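BRELVILLE, July 21, 2020 – Jilstead has approved the purchase of six robot arms for kitchen and countertop handling work. Bovamix will supply the units under a three-year agreement, with grippers, cabling and mounting hardware included in the unit price.

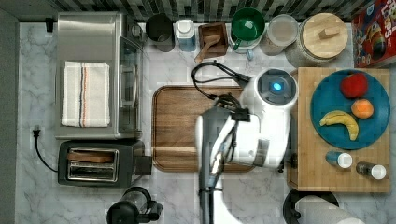
Installation labour is budgeted separately at 509 hours. Magbanua will carry out the electrical work and commissioning. Each arm is to be serviced every 2000 operating hours – spare gripper parts will be held at the Brelville centre. Delivery dates will be confirmed once site power checks are complete.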